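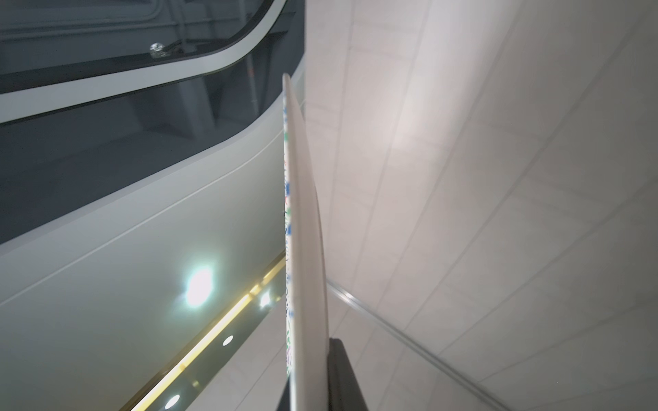
White panel with a printed strip, ceiling behind.

Speaker notes: Picking a trail shoe for a first long race
Club evening, Saturday, May 15, 2021

Slide 1. Opening
Welcome. Thank the Berkeck running club for the room. Ask for hands: who has run off road before? Who has signed up for Hollenstein in July? Say up front that I paid for all the shoes I talk about tonight, and that I run in the middle of the pack. Fast people may want something different.

Slide 2. The race
Hollenstein short course. 11 miles, 1,136 feet of climb. The first part is gravel road and everyone goes out too fast on it. After the chapel it turns to roots and wet grass, and it stays that way until the second aid station. The last downhill is loose stone. Most people who drop out do it there, with sore toes or a turned ankle.
Point out that the course is only moderately steep. You don't need a mountain shoe for it.

Slide 3. Fit first
Shop late in the day. Take the socks you race in. Stand on a slope if the store has one, facing down, and check that your toes don't touch the front. If they do, go up half a size.
The heel should not lift when you walk uphill. A little movement is fine with new laces. Try the extra eyelet before you give up on a pair.
Width: I bought narrow shoes for years and lost toenails every summer. Tell the story of the Enitz ridge run here if there is time. Skip it if we started late.

Slide 4. Grip
Pass the two old shoes around now. One has deep lugs spaced wide, the other has short lugs set close together. Deep lugs are for mud. On the gravel section they feel tall and wear down fast. For Hollenstein I would take the short ones unless it rains all week.
Rubber matters as much as the pattern. Soft rubber holds on wet rock and wears out sooner. Let people press it with a thumb.
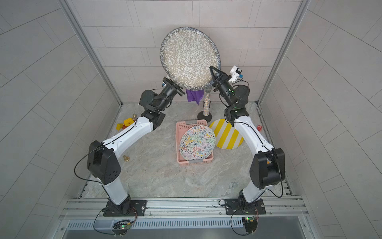
Slide 5. Cushion and drop
Keep this short. People get lost in the numbers. Drop is the height difference between heel and toe. If your road shoes have a high drop and your calves are used to it, don't switch to a flat shoe a month before a race. Change over a whole season.
Thick foam is comfortable on the road section and less steady on roots. I have rolled my ankle in thick shoes and in thin ones, so I don't want to make too much of it.

Slide 6. My own pair
I wore the Norska for most of last year, 382 miles by my log. Good points: roomy toe box, laces stay tied, dries overnight. Bad points: the insole slides when it gets soaked, and the fabric tore by the little toe. I glued it and kept going. The tread was still usable on dirt at the end but I stopped trusting it on wet stone some 100 miles earlier.
Would I buy it again? Yes, with a different insole.

Slide 7. Breaking in
Wear them around the house first, while you can still return them. Then two or three short runs on easy ground. Then one long run on something close to the race course, with the pack and the socks you plan to use. No new shoes in the last two weeks.
Blisters: tape before the run, on dry skin. Bring a roll of tape to show how I do the heel. Take the shoe off before the demonstration, last time it took forever.

Slide 8. Care
Brush off mud when it has dried. Take the insoles out. Stuff with newspaper and change the paper once. Keep them off the radiator, the glue doesn't like it. No washing machine.

Slide 9. Questions
Likely ones:
Gaiters? Useful on the last downhill, optional otherwise.
Waterproof shoes? I don't use them in summer. Water comes in over the top and stays in.
Road shoes for Hollenstein? People do finish in them. Walk the grass section if it is wet.
Poles? Check the race rules before you pack them.

Remind everyone that the group run to Enitz starts from the lower parking lot, not the upper one. Collect the two shoes before people leave.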